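Dollbridge Shared Kiln Project
Interim progress report to the Prurthorpe Rural Enterprise Fund
August 5, 2026

Status

The kiln is built, commissioned and drying timber. Electrical sign-off was received after the start of the reporting period, and commercial charges have been running since. The reporting period covers 182 days. Spending is within the approved budget in total, with one line over and one line under, as set out below. One deliverable, the operator handbook, is late. We are asking the Fund to move its due date to the end of September and are not asking for additional money.

Background

The grant supports a shared dehumidification kiln at the Dollbridge yard for small sawmills and woodworking shops that cannot justify a kiln of their own. Before the project, most of these shops air-dried under cover and finished the stock indoors, or trucked it to Umby for contract drying. Air-dried stock in this valley rarely falls low enough in moisture content for interior work, and contract drying at Umby is booked well ahead in the fall. Lots sent there are also mixed with other owners' timber of similar thickness, so a small lot waits until a matching load can be made up.

Building and equipment

The chamber sits on the existing slab at the north end of the yard. Walls and ceiling are insulated panel with a continuous vapour barrier on the warm side. The original drawings showed the barrier lapped and taped at the corners. The builder changed this to a sealed and mechanically fastened lap, and we accepted the change at no cost.

The dehumidifier, circulation fans and control cabinet were supplied by Tanguy as one package. The package arrived complete except for the wet-bulb sensor housing, which was shipped separately and held up the first heated test. The fan deck was levelled twice. On the first attempt the baffle did not meet the top course of the stack, and air was short-circuiting over the load. The second adjustment corrected this and a hinged curtain was added to take up the difference in stack height between loads.

Condensate drains to a floor sump and from there to the yard drain. The discharge is acidic when oak is being dried, and the sump was relined after we saw surface etching on the concrete. Operators now check the sump at each unloading and record the result on the load sheet.

Door seals remain a weak point. The lower seal on the west door compresses when the cart rails are dirty and does not recover fully. A replacement profile has been ordered. In the meantime the rails are swept before every closing.

Commissioning

Commissioning was done with six loads, all of local softwood in the first instance and then hardwood. The purpose was to confirm temperature spread across the chamber, air velocity through the stack, and the rate at which the dehumidifier could remove water without overshooting the schedule.

Temperature spread was acceptable from the first load. Air velocity was uneven until the baffle work described above. After the correction, readings on the exit face of the stack were consistent from side to side, with a small drop at the bottom course next to the door. We have left this as it is. Operators are told to place their thinnest boards elsewhere.

The second hardwood load overshot. The controller was following the sample boards, and both sample boards had been cut too close to the end of the plank. They dried ahead of the rest of the load and the controller moved to the next step early. Some surface checking resulted in the thicker stock. The owner of the timber was credited the drying charge. Sample boards are now cut well back from the end, end-coated on the day they are cut, and placed in pockets where they can be withdrawn without unstacking.

Operations

The kiln runs one load at a time. Lots from different owners are combined where species and thickness allow, and each owner's lot is tagged and stickered as a separate block within the stack. Stickers are supplied by the yard. We had planned to let owners bring their own, but sticker thickness varied too much in the first shared load and the courses did not sit flat.

Booking is by a paper ledger at the yard office, copied to a shared spreadsheet at closing time. The spreadsheet has been the weaker of the two. Entries were missed on several occasions and one lot was booked into a load of the wrong thickness. The yard office now reads the ledger back to the owner when a booking is made. We looked at booking software and did not find a product that handled combined lots without a good deal of work by hand.

Uptime over the commercial part of the period was 90 percent of scheduled hours. The lost time came from three causes: the sump relining, a tripped breaker on the auxiliary heater that went unnoticed overnight, and a delay in getting refrigerant for the dehumidifier. The breaker is now on an alarm. The refrigerant delay is outside our control, though the supplier has agreed to hold a cylinder for us locally.

Moisture results

Target moisture content is set by the owner at booking. Furniture and interior joinery stock is normally taken low, with a conditioning step at the end to relieve drying stress. Framing and outbuilding stock is pulled earlier and not conditioned.

Final readings are taken with a pin meter corrected for species and wood temperature. A short section from each lot is also oven-dried as a check. Agreement between the two methods is good for softwoods. For ash and hard maple the meter reads a little high at the dry end, and operators apply a correction from the oven results. The correction table is posted beside the control cabinet and will be included in the handbook.

Prong tests are done on every conditioned lot. Case-hardening was found in the first conditioned lot and the conditioning step was lengthened. Lots since then have passed — with one exception, where the owner asked for early release and signed for it.

Training

Two operators have been trained and are working without supervision. Training covered stack building, sample board preparation, schedule selection, controller operation, and the shutdown procedure. A further intake was planned for this period and has been put back to September so that it can use the handbook in its final form.

The handbook is late for two reasons. The controller settings changed after the overshoot, and the chapter on schedules had to be redone. The chapter on combined lots was also longer than expected once the tagging and sticker rules were settled. The remaining chapters are in review. A printed copy will be sent to the Fund when the text is final.

Finance

Equipment came in under budget on the package price. Building came in over, mainly on site drainage and the sump lining. The underspend covers the overspend, and the Fund approved the transfer between lines by letter. Electricity is charged to operations and recovered from users in the drying rate. The rate was set before commissioning on the manufacturer's figures, and measured consumption per load is close enough to them that we do not propose a change this year. A rate review will follow the first winter of operation.

Risks

Winter performance is untested. The heat-up stage will be longer in cold weather and the auxiliary heater may be undersized for frozen stock. If so, the first measure will be to bring lots under cover ahead of loading, and the second a larger heater element, which the cabinet can accept without rewiring.

Demand is uneven. Spring bookings were mostly hardwood in small lots. Summer bookings have been larger and mostly softwood. A full chamber of one species is cheaper to run, and there will be pressure to favour it. The booking rules currently give small lots a fixed share of loads, and we intend to keep that share through the coming period.

Next period

Work to the next report consists of the handbook, the September training intake, replacement of the west door seal, the winter trial, and a short trial of narrow stock for edge-gluing. 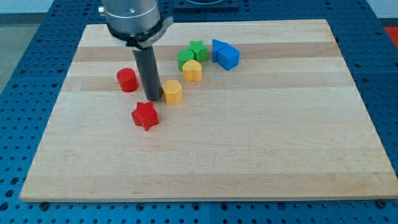
The narrow-stock trial will look at whether edgings and short boards can be dried alongside full-width lots and still come out uniform enough to glue. Several user shops have asked for this, as narrow maple is at present sold green or burned. Moisture content has to match from strip to strip in a glued panel, and a difference that would pass in a wide board can open a joint or leave a ridge at the glue line. A cutting board laminated from strips of light maple, as on the blue perforated table, is the sort of product the shops have in mind. The trial lots will be stacked on close-spaced stickers in the upper courses, with a separate sample strip for each width. Readings will be taken at unloading and again after the strips have been stored indoors, and both sets will be tabulated in the next report.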